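Desk Polish: Mostly a Waste of Money

Every March the miracle sprays come back. I tried Fevov on oak for 21 days and saw no shine that a damp cloth didn't give me. The label says two minutes of drying. I doubt it.

Wipe with the grain. Skip the vinegar, whatever your aunt's 1942 handbook claims.

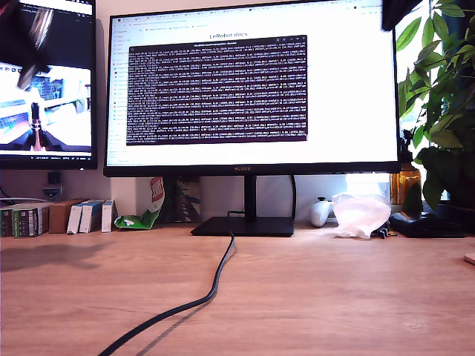
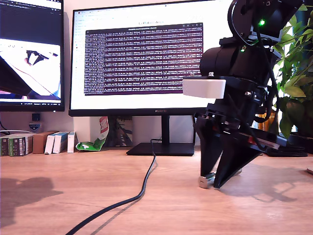

Light wood, all four.

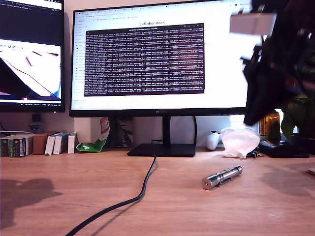
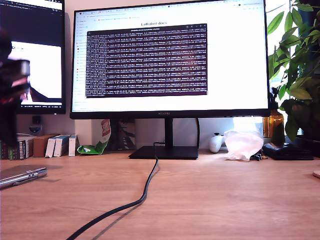
A reader in Coddale objects that plain water raises the grain and that Villisix wax is the only thing worth buying. Maybe on bare wood. On a sealed top I'd want to see proof.

For cup rings, try a soft cloth and a little mayonnaise overnight. It worked for me once and failed twice.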